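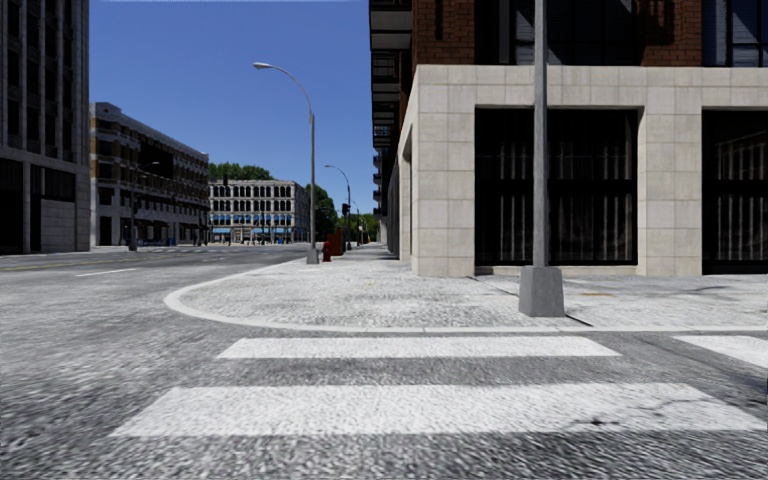 Passadeira, lancil branco e passeio claro: tudo isto gasta solas.

"Mostre-me os sapatos." Foi a primeira coisa que Ifigeneia Manolakis me disse, ainda eu estava a fechar a porta. Nem bom dia, nem quer um café. Lá levantei um pé, encostada ao balcão, e ela olhou para a sola como um dentista olha para um molar. "Anda com pressa e carrega para fora. E devia ter vindo em agosto."

Fui ter com ela à Malletti, a oficina de sapateiro onde trabalha há oito anos e que comprou ao antigo patrão quando ele se fartou das escadas (a loja fica numa cave, quem lá vai sabe). Queria falar de um assunto que me anda na cabeça desde que deitei fora umas botas com pouco mais de um inverno: porque é que deixámos de mandar arranjar sapatos? A minha avó tinha o sapateiro no mesmo caderno de telefones que o médico. Eu tenho trinta e tal anos e, até este trabalho, só tinha entrado num para fazer cópias de chaves!

Ifigeneia riu-se quando lhe contei. "Ah, as chaves. As chaves pagam a renda. Há meses em que faço mais chaves do que saltos, e não tenho vergonha nenhuma de o dizer. Mas gostar, gosto é de sapatos."

O gosto não vem de família, ou vem pouco. O pai era eletricista, a mãe costurava para fora, e ela estudou contabilidade porque lhe disseram que dava emprego. Deu. Aguentou cinco anos num escritório. "Eu passava o dia a olhar para os pés das pessoas debaixo das secretárias", contou-me. "Sabia quem tinha o salto comido, quem comprava um número abaixo. Uma colega coxeava e toda a gente achava que era da anca. Era uma capa de salto que tinha saltado e ela andava em cima do prego." Arranjou-lhe o sapato à hora do almoço com uma capa comprada na drogaria e ficou, diz ela, "estragada para o Excel".

Aprendeu com um senhor de quem fala sempre pelo apelido, Matsuda, sapateiro reformado que dava aulas ao sábado numa garagem. Durante meses não a deixou tocar numa máquina. Era faca, lixa, martelo e fio encerado. Perguntei se não desesperou. "Desesperei, pois. Cortei-me, chorei, fui para casa dizer que não voltava. No sábado seguinte estava lá outra vez. Ele punha-me um sapato velho à frente e mandava-me desmontá-lo. Só desmontar! Voltar a montar foi muito depois."

A conversa foi interrompida várias vezes. Entrou um rapaz com umas sapatilhas de corrida descoladas na biqueira, e ela explicou-lhe com toda a paciência que aquilo se colava, sim senhor, mas que a espuma por dentro estava morta e ele ia dar cabo dos joelhos. O rapaz quis colar na mesma. Ela encolheu os ombros e passou-lhe o talão. "Não sou mãe dele."

Da cola fala com um carinho que me surpreendeu. Usa Adero, uma lata grande que cheira a tudo menos a saúde, e trabalha de janela aberta mesmo em janeiro. O segredo, garante, é esperar. "As pessoas põem cola e apertam logo. A cola tem de secar ao toque nas duas faces, e só então é que se junta. E junta-se uma vez, não se anda a corrigir." Confessei que já tentei com supercola. Fez uma cara que não sei descrever por escrito.
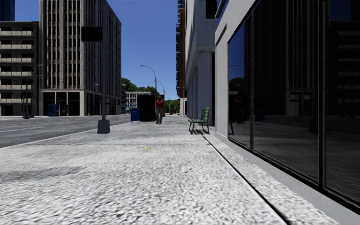 Uma sola, explicou-me Ifigeneia, começa a gastar-se sempre pelo mesmo sítio, e esse sítio é diferente em cada pessoa. O couro não gosta de humidade, a borracha mole agarra bem mas come-se depressa, a borracha dura dura e escorrega. E depois há o chão, de que pouca gente se lembra quando vai comprar sapatos. Temos a ideia de que um passeio largo e claro é liso, mas basta olhar para um destes, cinzento-pálido e salpicado de preto e branco, para perceber que de liso tem muito pouco. Quem faz a pé um caminho assim todos os dias precisa de uma meia sola a sério. "Eu pergunto sempre por onde é que a pessoa anda", disse ela. "Se vai de carro para o trabalho, vendo-lhe uma coisa. Se vai a pé, vendo-lhe outra, e se calhar mais cara, mas fica servida."

Caro e barato, já que falamos nisso. Perguntei-lhe pelo arranjo mais absurdo que lhe pediram, e ela não hesitou: umas botas de montar que tinham custado 900 euros e que o dono deixou num barracão, com ratos. "Pagou sem discutir. E depois vem uma senhora com umas sabrinas da feira, que foram do casamento da filha, e pergunta se não estou a levar demais. Eu percebo as duas pessoas, sabe? Mas às sabrinas dediquei-lhes mais tempo."

A verdade é que muitos sapatos já não se deixam arranjar. Mostrou-me um par aberto ao meio, todo ele injetado numa peça só, sem costura nem vira, nada onde meter a faca. "Isto não foi feito para ter segunda vida. Eu posso colar uma borracha por cima, e colo, se me pedirem. Mas é um penso." O conselho que dá a quem vai às compras é virar o sapato ao contrário, dobrá-lo pela frente e procurar a costura. E não comprar de manhã – os pés incham ao longo do dia e o sapato que servia às dez aperta às sete da tarde.

No fundo da oficina está a Vunberg, a máquina de acabamento que veio com o trespasse, um bicho comprido cheio de escovas e lixas que, quando arranca, não deixa ouvir mais nada. Deixou-me experimentar a escova de crina com um sapato dela. Segurei-o com tanta força que fiquei com dores nos pulsos até à noite (ela segura com dois dedos, claro). O cheiro da cera quente é maravilhoso e ficou-me no casaco.

E aprendizes? "Apareceram-me duas pessoas. Uma queria fazer vídeos. A outra era boa, muito boa, mas arranjou trabalho com horário e eu não lhe podia dar horário." Disse isto a polir uma fivela, sem levantar os olhos. Gostava de abrir ao sábado à tarde para ensinar, como lhe fizeram a ela, só que o sábado à tarde é quando põe as encomendas em dia.

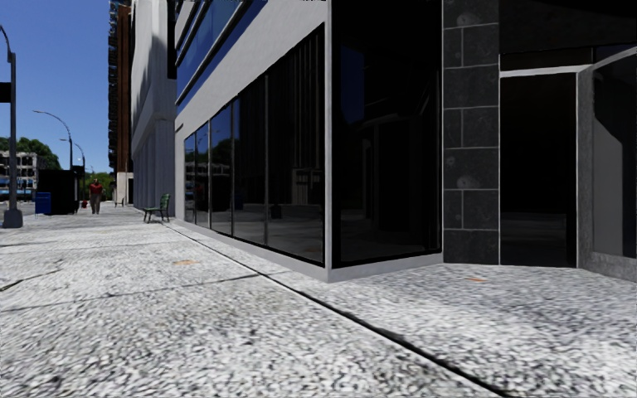

Passeio de superfície áspera junto a uma fachada de vidros escuros.

Perguntei-lhe, já de saída, que sapatos usa ela. Esperava uma resposta solene e levei com uma gargalhada: socas de enfermeira, o dia inteiro. Ao domingo, uns sapatos de atacadores castanhos em que já mudou a sola não se lembra quantas vezes. "Da origem têm a gáspea e pouco mais. E os atacadores também já são outros."

Deixei lá os meus. Meia sola de borracha, capas novas e uma costura no calcanhar que eu nem tinha visto que estava aberta. Voltei para casa de sapatilhas emprestadas, um número acima do meu, e na terça tenho de lá ir buscá-los. O talão está colado ao frigorífico, ao lado da conta da água.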